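림포트(Rindport) 공연장 사전 안전 점검표 및 의견
작성일: 2024년 4월 15일
대상 공연: 플릴티스(Fliltis) 어쿠스틱 듀오 순회 공연
점검 구역: 무대, 음향, 전기, 객석, 출연자 대기 구역
작성: 순회팀 무대 담당

저는 한국어가 모국어가 아닙니다. 그래서 표현이 조금 딱딱할 수 있습니다. 뜻이 분명하지 않은 항목이 있으면 공연장 사무실로 문의하여 주십시오. 결과는 "양호", "조치 필요", "재점검" 세 가지로 적었습니다.

1. 무대 바닥

1-1. 바닥판의 흔들림: 양호
1-2. 바닥판 사이의 틈: 조치 필요
의견: 무대 왼쪽 뒤, 키보드를 놓는 자리에 틈이 있습니다. 의자 다리가 들어갈 수 있는 넓이입니다. 리허설 전에 판을 다시 맞추어 주시기 바랍니다.
1-3. 무대 앞 끝의 표시 테이프: 재점검
의견: 테이프는 붙어 있으나 색이 바닥과 비슷합니다. 조명을 어둡게 하는 곡이 두 곡 있으므로 흰색 테이프를 부탁드립니다.
1-4. 계단 손잡이: 양호

2. 전기

2-1. 무대 전원 차단기의 이름표: 양호
2-2. 접지 확인: 양호
2-3. 연장선의 피복 상태: 조치 필요
의견: 32번 연장선은 플러그 가까이에서 피복이 벗겨졌습니다. 사용 금지 표를 달고 따로 두었습니다. 테이프로 감아서 다시 쓰지 마십시오.
2-4. 기타 앰프와 마이크의 전위차: 양호
의견: 이 항목은 지난 12월 공연 때에는 점검표에 없었습니다. 그때 가수가 마이크에 입술이 닿으면 따끔하다고 말하였습니다. 그 후로 저는 모든 공연장에서 이것을 꼭 측정합니다.

3. 음향 장비

3-1. 메인 스피커의 안전줄: 양호
3-2. 하만(Hamann) 모니터 스피커의 고정: 재점검
의견: 오른쪽 모니터는 받침이 조금 기울었습니다. 넘어질 정도는 아닙니다. 그러나 컨트라베이스 연주자가 바로 옆에 서므로 다시 보겠습니다.
3-3. 케이블 정리 및 덮개: 조치 필요
의견: 출연자 출입구 앞의 케이블에 덮개가 없습니다. 덮개의 길이는 900 mm 이상이어야 합니다.
3-4. 음향 조정석 주변의 음료: 양호
3-5. 예비 마이크 스탠드의 나사: 양호
의견: 밴조용 낮은 스탠드는 나사가 뻑뻑합니다. 안전에는 문제가 없지만 곡 사이에 높이를 바꾸려면 시간이 걸립니다.

4. 출연자 대기 구역

4-1. 비상구까지의 통로: 양호
4-2. 악기 케이스 보관: 조치 필요
의견: 케이스를 복도에 세워 두지 마십시오. 웰툼(Weltum) 선반이 비어 있으니 그쪽에 눕혀서 보관하면 됩니다. 선반의 관리 번호는 1178입니다.
4-3. 세면 공간의 조명과 환기: 양호
4-4. 구급함의 내용물: 재점검
의견: 손가락용 작은 반창고가 모자랍니다. 기타 연주자에게는 이것이 제일 많이 필요합니다. 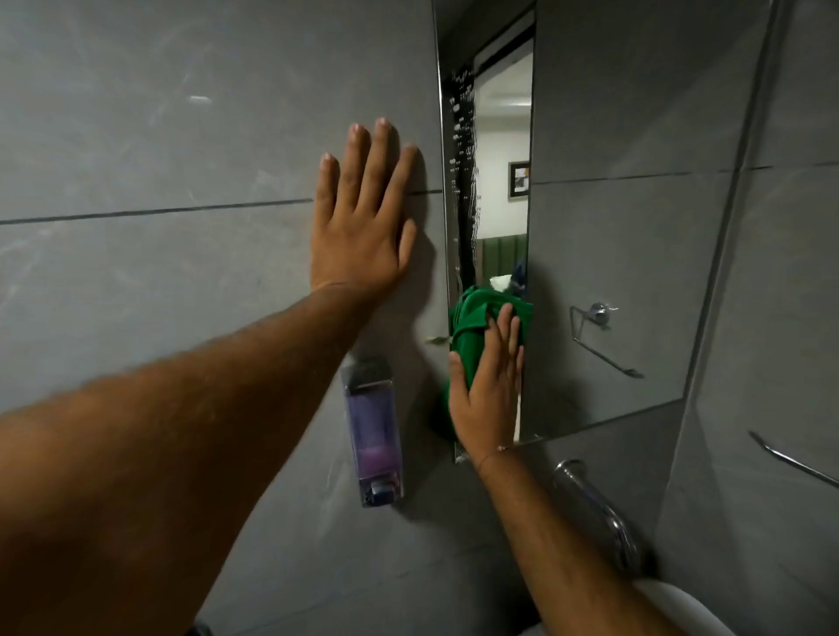
리허설 중에 점검 항목이 "조치 필요"로 바뀌면 리허설을 멈추어야 합니까?
그 항목이 전기나 매달린 장비에 관한 것이면 바로 멈추고 무대에서 내려옵니다. 다른 항목이면 부르던 곡을 마친 다음에 조치하고, 조치한 사람이 점검표에 시간을 적습니다.

5. 객석

5-1. 비상구 유도등: 양호
5-2. 통로 너비: 양호
5-3. 접이식 의자의 연결: 조치 필요
의견: 앞쪽 구역의 의자 46개는 서로 연결하지 않은 상태입니다. 관객 입장 전에 연결 고리를 채워 주십시오. 마지막 곡에서는 관객이 일어나 춤을 추는 경우가 많습니다.
5-4. 휠체어 자리의 시야: 재점검
의견: 현재 위치에서는 스피커가 보컬 마이크를 가립니다. 자리를 옮기지 말고 스피커 스탠드를 벽 쪽으로 옮기는 방법을 먼저 시도하고 싶습니다.
5-5. 음반 판매대의 위치: 양호
의견: 판매대는 현재 위치가 좋습니다. 공연 후에 줄이 길어지면 출입문 쪽이 아니라 벽을 따라 서도록 안내해 주십시오.

6. 소음과 청력 보호

6-1. 무대 담당자의 귀마개: 양호
6-2. 객석 앞줄의 음량: 재점검
의견: 빈 객석에서는 소리가 더 크게 울립니다. 관객이 들어온 후 첫 곡에서 다시 측정하겠습니다. 페달 스틸 기타의 높은 음이 날카로운 편이어서 그 곡도 따로 확인합니다.
6-3. 어린이용 귀덮개의 대여 안내: 조치 필요
의견: 귀덮개는 있지만 안내문이 없습니다. 매표소 옆에 한 장 붙여 주시면 감사하겠습니다.

7. 철수

7-1. 장비 반출 순서표: 양호
7-2. 반출 경사로의 미끄럼 방지: 재점검
의견: 비가 오면 경사로를 쓰지 않고 옆문을 씁니다. 옆문 열쇠는 공연장 사무실에서 받습니다. 스피커는 반드시 두 사람이 함께 듭니다.
7-3. 차량 적재 고정 띠: 양호

남은 조치의 순서

연장선 교체를 제일 먼저 부탁드립니다. 다음은 무대 바닥의 틈, 케이블 덮개, 의자 연결의 순서입니다. "재점검" 항목은 음향 확인이 끝난 뒤에 제가 다시 보고 이 점검표에 결과를 적겠습니다. 점검표 사본은 음향 조정석과 공연장 사무실에 한 부씩 둡니다.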